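Larkard Learning Workshop: Progress Report to the Gridside Fund
October 2023

Project: Planetary gear teaching sets for evening and weekend classes

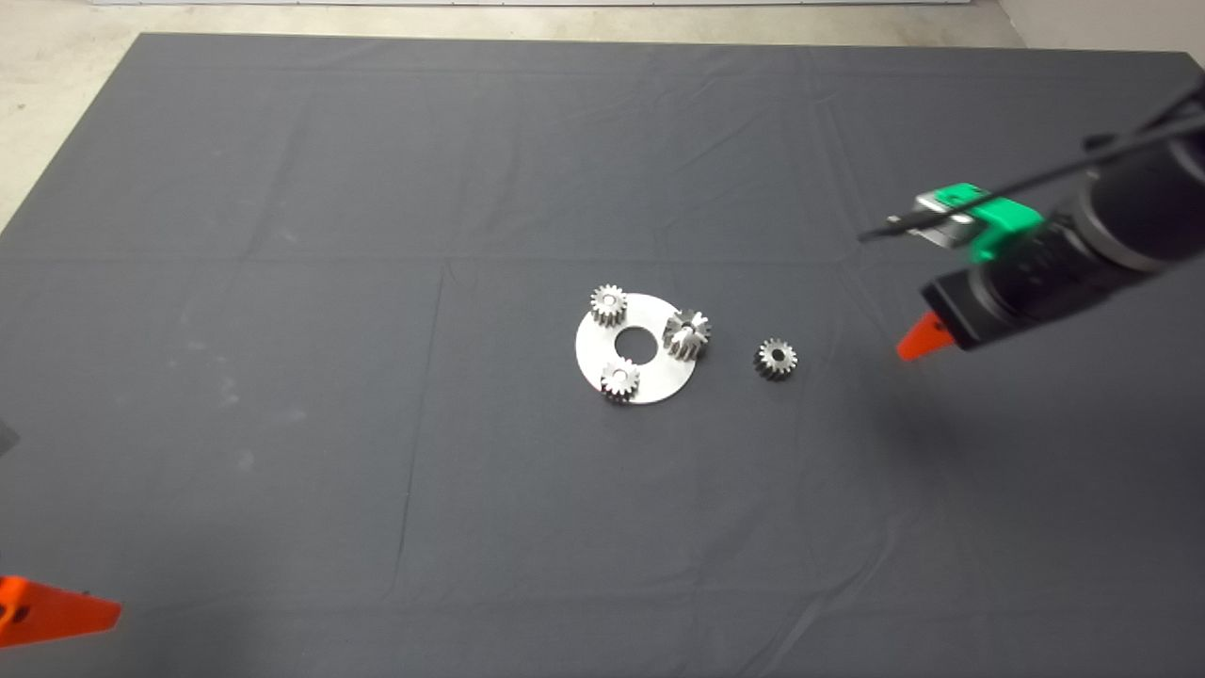

We're very happy with how the first half of the grant has gone. When we wrote to you in April we had a borrowed gearbox, a pile of worn-out parts and a class plan that lived mostly on sticky notes. Now we have sets that people can take apart and put back together on their own, and they really do want to!

The sets
Each one is built on a round metal carrier plate with a hole through the middle, plus small spur gears that sit on it. We settled on loose parts after trying a sealed version with a clear cover. The sealed one looked great on a shelf, but learners turned the handle twice and put it down. With loose gears they start moving things right away, and the questions come fast (why do the gears have to match, what happens if one is missing, which part is supposed to hold still).

Cordier cut the plates for us and Ondent supplied the gears. The first batch of gears had bores that were a hair too tight, so those went back. The replacements fit well. We ordered 75 sets and 41 are finished and in use. The rest are waiting on pins, which are due before the winter classes begin.

The work surfaces
We also switched to dark cloth on the work surfaces, and I wish we'd done it sooner. Small silver parts show up clearly against it and they don't skate away when somebody bumps them. The cloth does pick up dust and creases, so we're adding a second set of covers to rotate through the wash.

Classes
So far 411 people have come to at least one session, against a target of 617 for the full grant period. Evening classes fill up first. The Saturday family sessions started slowly but have picked up nicely now that we run them as drop-ins, and several families have come back to try the harder gear ratio cards.

The part of the lesson we've changed most is the opening. We used to begin with a drawing on the board. Now the parts come out first, people try an arrangement, and the drawing comes later when they have something to compare it with. The room gets a lot louder, in a good way.

Budget
Spending is on plan except for shipping, where the returned gears cost us extra. We covered that from the printing line by keeping the handout to one sheet.

Next steps
Finish the remaining sets once the pins arrive
Print the revised ratio cards in larger type
Buy the spare cloth covers
Send you the learner feedback with our final report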